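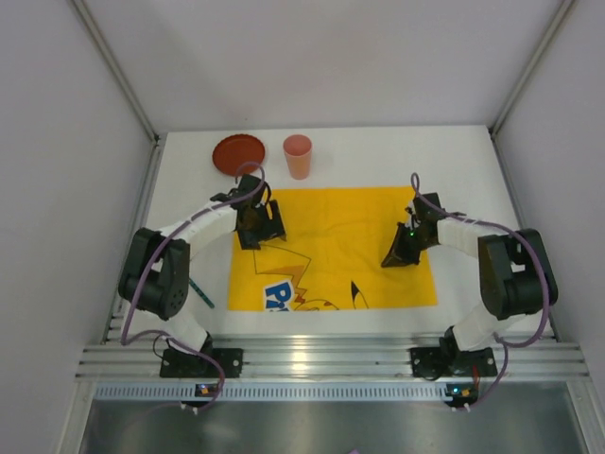
## Limescale thread, Thu 11 March

1/ Tutberg town water tests hard this month. I ran the kettle for a fortnight on it, unfiltered, and weighed the scale afterwards.

2/ Method: citric acid, 100 g per litre of warm water. Soak, drain, rinse twice. Vinegar works too but the smell lingers in the plastic.

3/ Filter jug next. The Ernix cartridge is rated for 400 litres. I changed mine at 216, when scale showed on the element again.

4/ Colour is a poor guide. Scale can be white, grey or tan depending on iron. Weigh it.

5/ Hjørdis Engström asked about softened water for tea. I don't drink it — too much sodium for my taste, and the tea goes flat.

6/ Dishwashers: set the hardness dial before adding salt. Mine came from the factory on the lowest setting.

7/ Coffee machine figures to follow once the Pollock descaler arrives.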